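Ditby says its taproom will open in July. It said that last year, too.

The brewery, which has been paying rent on the old Stirasov bottling hall since before it owned a single tank, announced on 19 April 2023 that it has bought a secondhand brewhouse and will be pouring its own beer by midsummer. The system is rated at 3 barrels. The hall was laid out for something a good deal bigger, and the floor drains are in the wrong place for what is coming.

Founder Tobias Mercado calls the smaller kit "a deliberate choice." The plan shown to neighbors two winters ago had a larger brewhouse, a canning line and a kitchen. The canning line is gone. The kitchen is now "food partners," with no partners listed.

What's left is a taproom with 60 seats and a membership club. Founding members are asked for $500 up front, in return for a pour a week and a discount on growlers for as long as the brewery is open. Mercado would not say how many have signed up. He did say the money is not being held separately and is going toward the build-out, so anyone writing a check should read the terms on refunds. We did. They run to one sentence, and it says there aren't any.
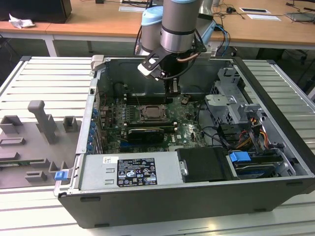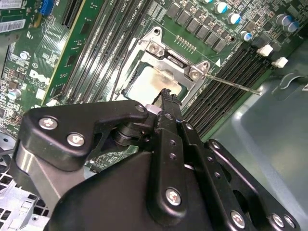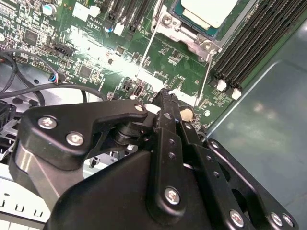
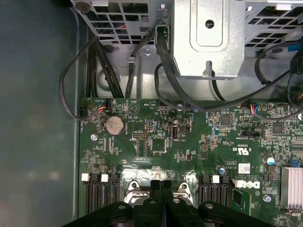 Photos: Flolen

The tanks are coming from Solís, a brewpub that closed its doors over the winter. Used stainless can be a perfectly good buy. It can also arrive with bad welds, missing gaskets and a control panel wired for a different voltage, and the buyer finds out on delivery. Asked if anyone from Ditby had seen the system running, Mercado said he had seen video of it and was "very comfortable."

He puts the saving at about 50 percent over new equipment. That figure leaves out freight, rigging and the glycol chiller, which was not part of the sale and still has to be found. It also leaves out the boiler. Mercado said the boiler was "being looked at."

Then there is the paperwork. The brewery has filed for its license but does not have it yet, and the hall still needs a wastewater sign-off before anything can be brewed there. Mercado expects both by the end of spring. If either one slips, he said, Ditby will open with guest taps and add its own beer later, so the July opening may be the opening of a bar.

There is some reason to wish them well. The pilot batches poured at last fall's street fair were decent, the brown ale especially, and that end of Stirasov has had nowhere to get a drink since the bowling alley shut. A small brewhouse run hard might suit the place better than the first plan ever did.

Still, no opening day has been named, and the membership page has been taking cards since Monday. The delivery date for the tanks was listed on the same page as "soon" when we last checked.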